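Sakex Bench Help > Optics and Microscopy > Care and Calibration

Haze on 40x objective after oil use, image soft at high power only

Posted by Anwara Munshi, 02/12/2025

I look after seven student microscopes at a small teaching lab. They are all the same Murnier compound model with 4x, 10x, 40x and 100x oil objectives, LED base, Abbe condenser. One of them has gone soft at 40x. The 4x and 10x images are sharp. The 100x with oil is acceptable. At 40x, I get a low-contrast picture with a gray veil over it, and fine focus never reaches a point where the cell walls look crisp.

What I have tried:
Different slides, including a commercial stained stem section that looks fine on the next scope over.
Swapping the eyepieces with another unit. No change.
Opening and closing the condenser diaphragm. Closing it adds contrast but the veil is still there.
Wiping the front lens of the 40x with dry lens paper. Slightly better for one session, then the same as before.

I suspect somebody swung the 40x through a drop of immersion oil. Is there a safe way to clean it without taking the objective apart, and what solvent should I use? The manual says only "use a suitable cleaner."
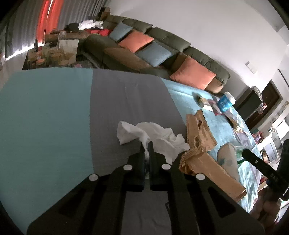 I should add that the 40x is a dry objective, NA 0.65, marked for a 0.17 mm cover glass. The scope was serviced in June and the 40x was fine then.

3 replies

Cristóvão Amaral

Oil on the 40x. Very common. Clean it with lens cleaner and lens paper. If that does not work, replace the objective, they are not expensive for student scopes.

Vitória Calado

Oil is the most likely cause, but confirm it before applying any solvent. Unscrew the 40x, take out one eyepiece, turn the eyepiece upside down and use it as a magnifier on the front lens. Hold it close to the glass and tilt the objective under a desk lamp. Fresh oil shows as a smooth film with colored edges. Dried oil looks like a dull skin, usually thicker at the rim where the glass meets the metal. Scratches are thin bright lines and do not move when wiped.

For the cleaning itself:

Blow off loose dust with a rubber bulb. Do not use canned air, which can spit propellant onto the glass.

Fold a sheet of lens paper into a narrow point. Do not touch the part that will contact the lens. Facial tissue and paper towels are not suitable – the fibers are coarse and many brands contain lotion.

Put one drop of solvent on the paper, never on the lens. Liquid placed on the lens can run past the seal and attack the cement between elements.

Start at the center and work outward in a spiral with almost no pressure. Discard the paper after one pass. Repeat with a new piece until the film is gone.

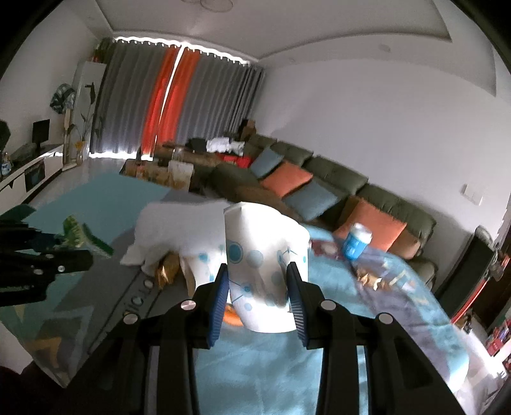 On solvents, start with distilled water or your own breath to remove anything water-soluble. For oil, I use isopropyl alcohol at 70 percent for light films, and petroleum ether in a fume hood for old ones. Some makers advise against alcohol on older cemented lenses, so ask Murnier for the approved list. Acetone and xylene should stay out of a teaching lab for this purpose. Neither is kind to plastic parts or paint.

A single cleaning may look successful and then fail a day later. Oil trapped in the rim creeps back across the glass. This matches your "better for one session" result. Leave the objective standing on lens paper, front lens down, overnight, then clean it again.

If the film is behind the front lens, stop. That is a service job. Student objectives can be opened, but the spacing is set at the factory and I have not seen many go back together correctly.

Tadeusz Kubiak

Agree with Vitória on most of this, with one addition. Check the slide orientation and the cover glass before blaming the objective. A dry 40x at NA 0.65 tolerates a small thickness error, but a slide placed upside down puts a millimeter of glass in the path. At 4x and 10x you would hardly notice. I realize your stem section works on the next scope, so this probably does not apply to that slide, but I have had it happen with student preps.

The other quick test is to move the suspect 40x to a known good scope. If the veil follows the objective, clean it. If it stays with the stand, look at the condenser top lens, which also collects oil and is often skipped. On our Aguiar stands the condenser was the problem on two units out of 25.

Anwara Munshi

Moved the 40x to another stand and the veil went with it. Under the reversed eyepiece there is a dull ring at the rim, as Vitória described. First pass with isopropyl is done and it is standing on lens paper until tomorrow. I have also written to Murnier for the solvent list.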